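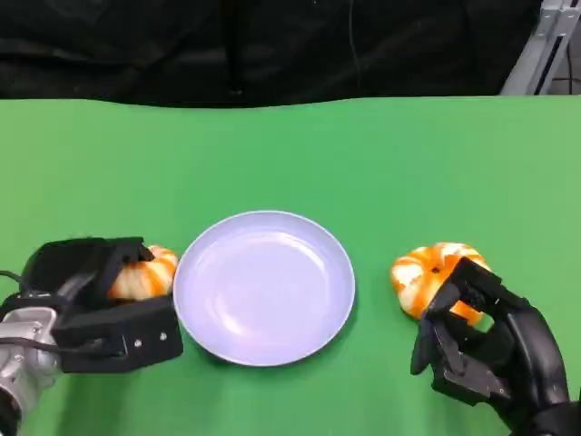
Who decides when a shared robot bench is safe to use?

The person whose name is on the bench sheet that day, and only that person. Under the revised Tovevport house rules, which apply from Monday, June 21, 2021, each bench has one named lead per session. The lead signs the sheet before the arms are powered and signs it again when they are switched off. If the lead leaves the room, the arms go to hold until they come back or someone else signs.

The old rules let anyone with a training card start a session. That worked when we had one bench and everybody sat next to it. We now have people coming over from Prinmont two days a week, and it was no longer clear who had checked what. Signe Midtbø went through the bench log for the spring and found 11 sessions with a start time and no name. Nothing went wrong in any of them, but we could not have said who was in charge.

What changes at the bench

The sheet is shorter. It used to run to four pages and people ticked it from memory. Ertuğrul Yazıcı has cut it to 20 lines on a single side. The lines follow the order you would walk round the bench: stop button, cables, wrist bolts, end effectors, table covering, objects, software limits. Please fill it in at the bench and not at your desk.

Each end effector now has its own line. A parallel-jaw gripper and a multi-fingered hand fail in different ways, and one tick for the pair hides that. With the jaws, check that the pads meet squarely and that the cable has slack through the full turn of the wrist. With the hand, open and close every finger on its own before you try a grasp. If you have one type on the left and the other on the right, write down which is which. The force limits are stored per side, and swapping the tools does not swap the limits.

Speed stays capped at 50 per cent for any task where a person may reach on to the table, and that includes resetting the objects by hand. Several people asked for this to be raised for simple pick and place work with light items such as toy food and plates. We looked at it and left it alone. The cap is there for the person's hand, and the weight of the toy makes no difference to that.

Placing tasks with two arms

This part is new, and it came out of a long talk with Milagros Quiroga's group. When both arms are due to put something in the same place, on one plate for instance, the task file must say which arm goes first. The second arm waits outside the shared area until the first has let go and drawn back. You may let both arms pick up at the same time, provided the pick-up points are outside the shared area.

Mark the shared area in the task file as well, even if it seems obvious. A circle a little wider than the plate is enough for most table work. If the plate is moved, the circle has to be moved with it, and this is the step people forget.

Objects and surfaces

Objects go back in the labelled tubs at the end of a session. Anything with a crack, a sharp edge or a loose part goes in the red tub by the door and Līga Sakalauskas will deal with it. Please don't glue things yourself - we have had glue on the finger pads before and it is slow to clean off.

Table coverings should lie flat where the arms work. Backdrops must be fixed at the top and kept clear of both arms at full reach. Tape is fine for an afternoon. For anything longer, ask for clips.

Training

Old training cards stay valid for use as a second person at the bench. To be a lead you need the short course, which takes 2 hours and is run by Şengül Kozan in the Plinell room. Places can be booked on the list outside the workshop. Visitors from Prinmont can take the course on either of their usual days.

Printed copies of the new sheet are in the tray by each bench. Old sheets should be put in the recycling, including the ones pinned inside cupboard doors. Comments on the wording go to Ertuğrul, and he would like them before the end of June.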